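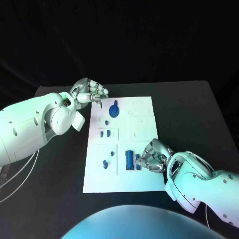
How do I wear an all-white linen suit to an evening party without looking like a cruise ship waiter?

3 min read

Asked by Csenge Magyar

I finally bought the white linen suit I've been dreaming about! Wide legs, a slightly boxy jacket, one button. It's from Yazıcı and I love it to an unreasonable degree. My cousin's engagement party is in July, starts at 7 pm, outdoors on a terrace, dressy but not formal. I want to wear the suit and I want some blue with it, a proper bright blue, because that's my color and I own a lot of it: a silk scarf, block heel sandals, big enamel earrings, a belt, a little top-handle bag and a satin camisole.

I tried everything on at once last night and my sister laughed for a while. Then I took it all off except the belt and it looked like a uniform. So how many blue pieces is right, and which ones? Also, is white even okay at somebody else's engagement party? The bride-to-be says she's wearing green and doesn't care, but her mother might. I'm 5'3" if that matters for the pants.

Answer from Grethe Gunnlaugsson (marked helpful)

Oh, I'm so happy for you, a white suit in July is one of the great pleasures! First, the etiquette part: if she's in green and she told you she doesn't mind, wear it. You could send her mother a photo of the outfit beforehand if you think it'll smooth things over. I did that once before a baptism and got a string of hearts back.

Now the blue. I'd go with the earrings, the sandals and the bag, and leave the belt and scarf at home. The belt cuts you in half right where the jacket wants to hang, and at 5'3" you want that long line. Under the jacket I'd put something charcoal instead of the blue camisole, a thin knit tank or a plain silk shell. Charcoal takes away the waiter feeling at once (white plus blue by itself goes nautical so fast) and it's softer than black in evening light.

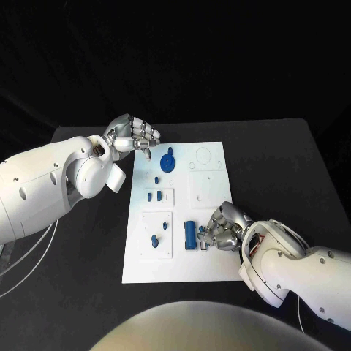 Keeping the blue in small, separate spots is what makes it look expensive, I think. You want the eye to land on an ear, then the bag, then a shoe, with plenty of white in between. It also helps to have something dark nearby so the white doesn't float off on its own. The blue pegs on that white board, with the dark gray tabletop under it, are pretty much your outfit! White takes up most of the space, the gray grounds it, and the blue still gets noticed first even though the pieces are little. If your tank is close to that gray you're there.

Make sure the blues match each other reasonably well in daylight. Enamel and leather can look identical in a bedroom and then fight like cats on a terrace. If one of them leans purple, swap it out for silver.

For the pants, have them hemmed with the sandals on. I like wide linen legs to stop just above the floor at the back of the heel. Please don't let anybody talk you into cropping them, the full length is the whole fun of it.
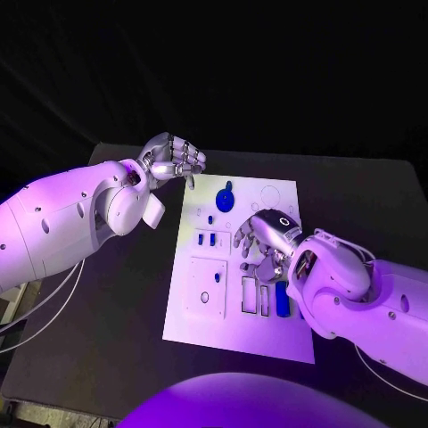 And wash or steam them before the tailor sees them! Linen can shrink in length on the first wash and then your perfect hem is up at your ankle bone. I lost a gorgeous pair from Flinska that way and I still think about them. Steam the jacket from the inside, hang it overnight, and then let it crease at the party. Creases are half the charm.

Answer from Analyn Sarmiento

Agree with most of that but I'd keep the scarf. Tie it on the bag handle. Nude underwear, not white, white shows through.

Answer from Irena Kołodziej

just wear a dress?? linen wrinkles the second you sit down

Comment from Csenge Magyar

I have a charcoal tank already, tried it with the earrings and WOW. Completely different outfit. The bag does lean purple next to the sandals so I'm looking for a silver one. Tailor is on Friday, steaming tonight!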